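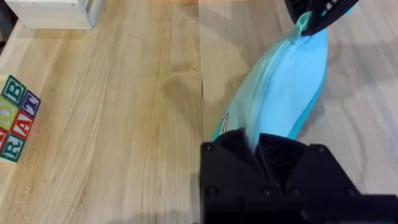 Zip pouches: frequently asked questions

Stondia Toy and Activity Library, Cirnenham
Last updated 20 November 2025

Most of our small sets go home in zip pouches. Members ask us the same things about them at the desk, so the answers are collected on this page. If yours isn't covered, ask when you next come in or send us a message through the Contact page.

BORROWING

What is a pouch loan?
A pouch loan is one soft zip pouch with one small set in it, such as alphabet blocks, threading shapes or picture cards. It counts as a single item on your membership. Larger toys go out in tubs and have their own rules, which are on the Tub Loans page.

How many can I have at once?
Four per household. Tubs are counted separately.

How long can I keep one?
Three weeks. You can renew once online if there is no hold on the set. After that it needs to come back to the library for at least a week before you borrow it again.

Can I choose the colour of the pouch?
No. The colour tells us which shelf the set lives on, and changing pouches over makes a mess of the catalogue. Blue is for letters and early reading, green is for numbers, and yellow is for pretend play. Please don't swap sets between pouches at home, even if the other pouch is a better fit.

Can I borrow an empty pouch?
No, but we sell retired ones at the desk when we have them. They usually have a worn corner or a stiff zip and are fine for pencils or hair ties.

PACKING AND CLOSING

What is the best way to pack a set?
Lay the pouch flat on a table and open the zip the whole way. Put the heaviest pieces in first, at the bottom, and spread them along the length. Cards go in last and flat against one side. If the set has an instruction sheet, fold it once only and slide it in beside the cards.

The zip won't close. What am I doing wrong?
Usually there is a piece sitting crossways under the zip. Open it again, give the pouch a gentle shake and press the contents down with your palm. Then hold the fabric firm at one end of the zip and pull the slider from the other. A zip that is held straight closes a lot more easily than one on a slack bag. If it still sticks, leave it open, put the whole thing in a shopping bag and tell us when you return it. Don't force the slider.

Can I use soap or wax on the zip?
A rub of plain candle wax along the teeth is fine. Please don't use cooking oil, which marks the fabric and picks up dust.
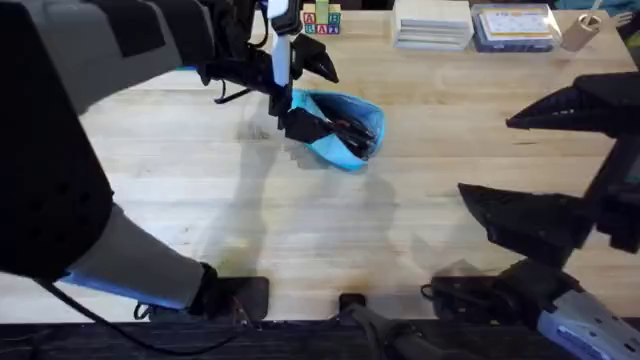

How do I check a set before I bring it back?
Clear a table and do the check there, well away from the couch, where small pieces go missing between the cushions. Open the pouch and look inside before you tip anything out, tilting the opening towards the light. Dark pieces are the ones people miss. Black items in a light blue bag show up well enough near the top, but they are easy to overlook once they have slid into a bottom corner. Run your fingers along both end seams, then tip everything out and check it against the contents card.

Should I count the blocks?
Yes, please. The number of pieces is written on the contents card. Our volunteers check it again at the desk, but returns go much faster on a Saturday morning if it has already been done.

CLEANING

Do I need to wash the pouch?
Only if something has been spilled on it. Wipe the outside with a damp cloth and let it dry unzipped. We wash all the pouches ourselves each term.

Can it go in the washing machine?
Please don't. The pouches come in several different fabrics and some of them don't cope with a machine. Hand wash in cool water with a little dish soap, turn the pouch inside out and hang it in the shade. Leave it off the heater and out of the dryer.

How do I clean wooden blocks?
Use a cloth that has been wrung out well, then dry the blocks straight away with a tea towel. Don't soak them. Painted and printed letters lift at the edges if water gets under them. Let the blocks air overnight before you zip them up.

One of the pieces has been chewed. Does that matter?
Light tooth marks are normal and there is no charge. If the wood has splintered or paint is coming off, keep the piece away from children and hand it in separately so that we can take it out of the set.

LOST AND DAMAGED ITEMS

I've lost a piece. What happens now?
Tell us which one. We keep a drawer of spares and can often replace a single block or card. If it turns up later, bring it in, even if months have passed. You won't be charged for one missing piece unless the set can't be used without it.

What if the pouch itself is torn?
Bring it back as it is. Jocelyn Barredo does our mending on the second Tuesday of the month and would much prefer an open seam to one that has been glued or stapled.

Can I cut off the fabric tag?
No. Please leave any sewn-in tags alone, including maker's tags. Cutting them out often opens the seam as well.

RETURNS AND DONATIONS

Where do I return a pouch?
At the desk during opening hours. The after-hours chute is for books and puzzles in boxes only. Pouches catch on the flap.

Can I donate pouches or blocks?
Yes, if they are clean and in good order. We can use zip pouches of any plain colour, and part sets of wooden alphabet blocks are welcome for the spares drawer. We can't take magnetic pieces, anything with button batteries, or soft toys. Email Jayson Samonte before you bring in more than one box, as storage space is limited.

How many pouch sets do you have?
Some 700, including those out on loan. The full list is in the online catalogue under Small Sets and can be sorted by age or by colour.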